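Stikier hand gripper

The Stikier hand gripper is a hand-held gripping tool with two mirrored arms, used at the Vlachou workshop in Vevholm to practice picking up and setting down household objects. It was drawn by Kimie Sugawara and is now looked after by a small group under Stojan Jurić. The name Stikier belongs to the linkage design; the older version, which had straight fingers and no bushings, was called Plavo and is no longer made.

Construction

The body of the gripper is matte black plastic. The two halves of the jaw close against each other in the middle, and a narrow slit stays visible between them when they are shut. On each side of the jaw there is an inner arm, and farther out an outer arm, so that the whole mechanism opens and closes like scissors. Both sides are meant to be exact mirror copies, and parts from the left side cannot be fitted on the right without turning them over.

The main pivots have brass-colored ring bushings, four of them on the upper face. In the Plavo version the pins turned directly in the plastic, and the holes became oval after some weeks of daily use. The inner arms also have plain round holes without a ring. These carry no load and are used only for alignment during assembly, when a straight rod is put through them to hold the arms at the same height.

Setting up

A new or repaired gripper is first assembled dry, without grease. The four bushings are pressed in by hand with a flat block, and never with a hammer. After this the arms are connected and the jaw is opened and closed 15 times. If one arm moves before the other, the pins on the slower side are taken out and the edges of the holes are cleaned with a fine round file. Grease is added only when both arms start together.

The second step is the setting of the jaw. The two halves should meet along their full length. A strip of thin paper is placed in the slit at the top, and then near the bottom, and it should be held with the same force in both places. When the paper slips at the top, the adjusting screw behind the jaw is turned a quarter turn and the test is repeated.

After the setting, the gripper is tried at the table. The usual objects are tableware: cutlery, a saucer, a black dish with a textured surface, and a placemat. Metal cutlery is considered the most difficult, as it is thin, smooth and reflects much light. Knives with a wooden handle are easier to hold, but the rivets in the handle can leave marks on the arms. 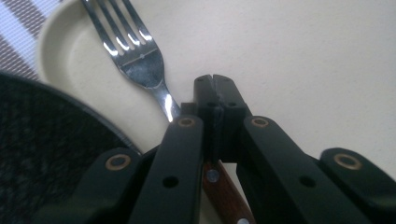

Gripper Maintenance Group, Vlachou Workshop

Regular care

The gripper is wiped with a soft cloth after each day of work. Small crumbs and dust collect in the slit of the jaw and are removed with a dry brush. Solvents are avoided - they make the plastic dull and can attack the glue that is used behind the jaw block.

The bushings are checked every 400 cycles for looseness. The person holds the body still and moves the end of each outer arm from side to side. A small movement is accepted, up to 2 millimeters at the tip. With more than this, the bushing is replaced, and the one opposite to it is replaced at the same time so that both sides wear equally. The list of replaced parts is kept by Begoñe Pastor.

Common faults

The most frequent fault is uneven closing. It is usually caused by a bent pin, and less often by an arm that was left under load during the night. A bent pin is not straightened but thrown away.

Another fault is a squeaking sound from the outer arms. Dragica Omerović described it in the workshop notes in November and found that it came from too much grease mixed with dust. The remedy is to take the arm off, clean the bushing with a cotton swab and put back a very small amount of grease.

Cracks near the unlined holes in the inner arms are rare. An arm with a crack is taken out of use at once, even when the crack is short. Repair with glue was tried by Mirsad Todorova on the Plavo arms, but the repaired arms were less stiff than new ones and the method was given up.

See also: Plavo gripper; Bushing; Scissor linkage

Last changed 2020-09-12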